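Home / Luggage / Soft-sided / Risora Carry Case, black with beige trim

Risora Soft Carry Case
Sold by Voniment Travel Goods
Page updated November 2024

Back in stock. Black/beige only for now, the gray is coming in December, no preorders on that one sorry.

Soft-sided case that opens all the way into two halves. Black nylon lining both sides, shiny kind, wipes down with a damp cloth. Beige zipper trim the whole way around (a bit rose gold under warm bulbs, we get asked, it is the same trim). Beige carry handles, curved, one on each side when it is lying open. Fabric divider strap down the middle where the halves meet.

Good for: two to three nights, gym plus work, hospital bag, kid's weekend at grandma's. Not for checking under a plane full of books. It's a soft case.

Details
Opens flat-ish on a table or bed. The far half likes to stand up a little until the fabric relaxes, give it a week
Lining is loose on purpose, so it looks crinkled. Not a defect, please don't send it back for that
Rounded corners inside, no hard frame poking your shirts
No wheels
No lock included. Zipper pulls take a small padlock
Shoulder strap sold seperately (see Bouzid strap, further down)

Packing it
Two deep halves, both about the same shape. Clothes in one, everything else in the other is how most of us do it. Rolled beats folded in here, the corners are round and folded stuff bunches up. Shoes go in first, soles to the outside wall.

Toiletries. Small bottles can stand up along the divider, next to the strap, while you fill in the space around them. Socks work great for this. Cap on tight, then a zip bag over it if you're flying or if it's anything oily. The lining wipes clean but shampoo gets into the seam and then you're at the sink with a toothbrush. 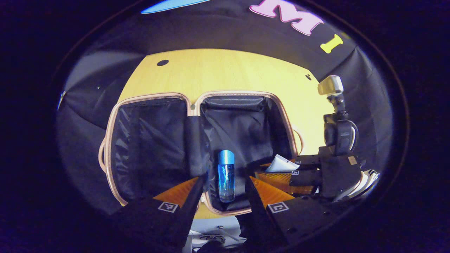 Put heavy things near the middle and it carries level. Put them all in one half and it swings, and you'll feel it in your wrist by the parking lot. Esi Fiadzo in our returns room packs the second half last and leaves a hand's width at the top for whatever gets bought on the trip. Seems to work, she's been using hers since the first batch.

Close the divider side first, then zip. Go slow around the corners. If the zipper catches it's nearly always the lining, back it up an inch and push the fabric down with a finger. Don't yank. Yanked zippers aren't covered.

Care
Spot clean, mild soap, cold water
Air dry open, out of the sun
No washing machine, no dryer, we mean it
Beige handles pick up denim dye. White eraser gets most of it off
Store it empty and half zipped so the corners keep their shape

Warranty and returns
2 years on seams and handles. 60 days to return if unused, tags still on. After that we fix what we can, you pay postage one way. Send a picture of the damage first, saves everybody a trip. Repairs take 14 days, sometimes less, more around the holidays.

Goes with
Bouzid shoulder strap, black. Clips on, padded part slides
Stilton zip pouches, set, clear front. Fit side by side in one half
Stilton shoe bag, drawstring

Questions we keep getting

Will it fit under the seat?
Depends on the airline and how stuffed it is. Check their size rules before you fly. Soft sides help but they don't do miracles.

Can I take the divider strap out?
No, it's sewn in.

Is it waterproof?
No. Fine for a walk from the car in light rain. Zipper is not sealed.

Does the lining show dirt?
Lint yes, it's black. Sticky roller, ten seconds.

Is there a smell?
A little, new nylon. Leave it open overnight near a window.

Do you sell replacement handles?
Yes, beige only. Email with your order number. Tülin Yurt does the stitching here in the shop, so you mail us the whole case and not just the handle please.

Can I get it monogrammed?
Not on this one, the outer fabric puckers. The pouches yes.

Stock
320 in this batch, then we wait on the next. One per box, ships unzipped and stuffed with paper, recycle the paper. Orders before noon go out same day if we can manage it, next day if not. Pick up at the counter is fine too, ring the bell if the front is empty, we're probaly in back with the boxes.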